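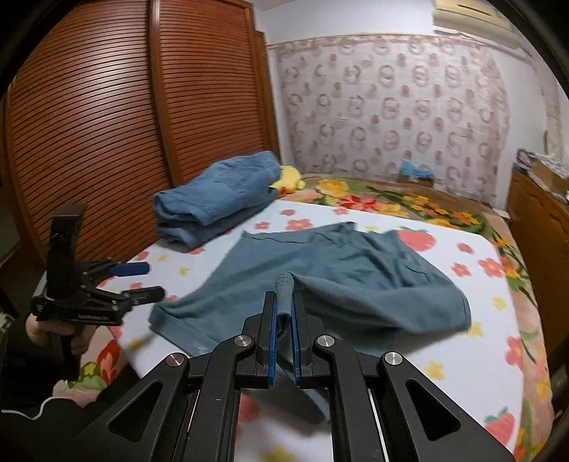

I went to the April open day at Jellside mostly to look at the data side of cloth folding. Plallau ran the demonstration, and the subject was how a pair of hand-held grippers gets used to record folding before any arm is involved. The session started at 10 in the morning and ran well past its slot.

The idea is familiar to anyone who has followed this area. A person holds one gripper in each hand, does the chore with the jaws only, and the cameras on the grippers record it. The recordings then go into training for a two-armed machine. Plallau calls its set Plallness. At the time of the visit it held 1517 folding episodes, of which 100 had been set aside for testing and are not used in training.

An episode begins with the garment on the bed and ends when it is released on the pile. If the person drops the cloth, the episode is kept and marked. I asked whether drops are trimmed out later. They are not, and the recovery is considered worth having.
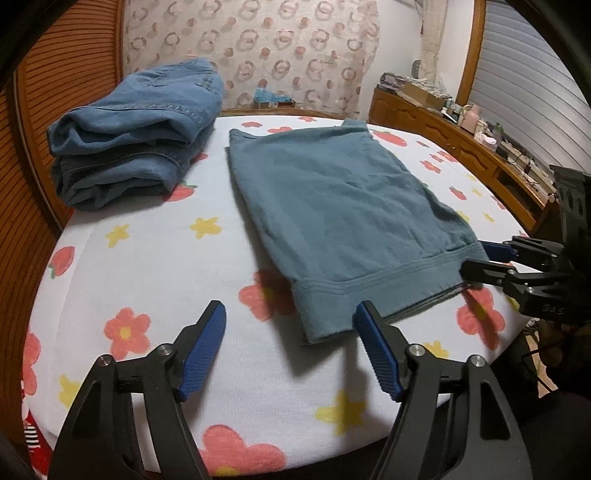
Hems were the part of the talk I had come for. A hem is thicker than the rest of the cloth and easier to find by its stitching, so most of the folding plans in Plallness start there. The difficulty is that a finger has to get under the layer without pushing it along the bed. On the teal garment the second gripper had the right corner of the hem between its fingers, one over the cloth and one behind it, while the nearer gripper was still wide open with only its right jaw over the edge. The left jaw was over bare sheet. From that position the near hand has a choice: slide in under the band or pinch from above. Plallau records both and labels them separately – a small decision that makes the labels much more useful later.

The printed sheet got a question from the audience. Strawberries and stars are a busy background, and someone wanted to know if plain bedding would give cleaner results. The answer was that plain bedding gives cleaner results on plain bedding. I would have liked numbers on that and did not get any.

Bhat had the second half with its playback tool. It shows the views from both grippers on one timeline, with jaw opening plotted underneath. Scrubbing was smooth. Export currently works in 3 formats, and a fourth is planned. The jaw plot is the useful bit: a failed pinch shows up as a close that goes all the way to zero, and you can find it without watching the video.

Notes for my own use: ask Plallau how denim is labeled when two items are stacked, and check whether Bhat's timeline handles a dropped camera feed. The next open day at Jellside is planned for the fall, and registration goes through the same form.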